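4.2 Materials and sites

The survey covered 12 household waste and recycling sites run by three district authorities, referred to here as Corton, Jernier and Figueroa. The sites differ in size and opening hours, but all of them keep a reuse shelf where residents can leave small household goods for other people to take. We chose sites with a reuse shelf under cover, as goods left in the open were often removed by staff before they could be recorded. One further site in Jernier was dropped when its shelf was closed for building work in June.

Items were recorded by site staff on a paper form at the end of each day. The form asked for the type of item, the main material, whether the item was complete, and whether it was still on the shelf at closing time. Staff were given a short printed guide with the material classes and a list of difficult cases. The guide was revised once, after the pilot, when it became clear that "mixed" was being used for almost anything with a screw in it. In the revised version, "mixed" applies only where no single material makes up most of the item by weight, as judged by hand.

The final record holds 2,612 items. Clothing and books were left out, as both have their own banks at every site and reached the shelf only by mistake. Electrical goods were also left out. Figueroa does not allow them on the shelf at all, and the rules in the other two districts changed during the survey period.

4.3 Sorting and coding

Forms were typed up by the first author and checked by Yi-chun Yen against the originals. Where handwriting could not be read, the entry was marked as missing and kept in the totals but not in the tables by material. A random set of 400 entries was then coded a second time by Bit-na Ra, who had not seen the first set of codes. Most of the disagreements were between "kitchen" and "toys and games", which we had not expected. They came largely from boxes in which a household had put several unrelated things together, so that the coder had to choose which of them counted as the item. We settled these by coding the first thing named on the form.

The material classes follow the Bronditov scheme, with two changes. We joined hard and soft plastics into a single class, as staff could not reliably tell them apart by eye. We also split wood into "plain wood" and "coated or painted wood", as the second is harder to place with a recycler if it does not find a new owner. Boards, trays, spoons and small stools were the most common entries under plain wood. Small plastic blocks and playing pieces were common under plastics and were nearly always loose, without the box or the rules they had been sold with. Figure 3 shows goods from both classes.
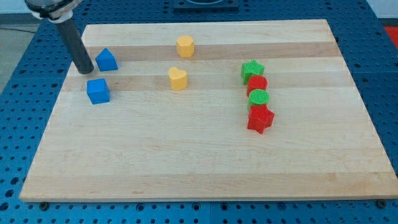 Figure 3. A wooden cutting board (plain wood, kitchen) and small plastic shape blocks in blue, yellow, green and red (plastics, toys and games).

4.4 Limits of the record

The forms say what was on the shelf at closing time and nothing about goods that came and went in the same day. Staff at 11 of the sites told us that better items are often taken within the hour, so the record is likely to lean towards things that people did not want. This affects kitchen goods more than toys, going by the remarks written in the margins of the forms.

We also have no record of who took the items or what they were used for. A board taken from a shelf may be used in a kitchen, sold on, or thrown away a week later, and all three would appear in our tables as reuse. The term is therefore used below only in the narrow sense of an item leaving the shelf with a resident. Section 5 gives the results by district, and then by material class.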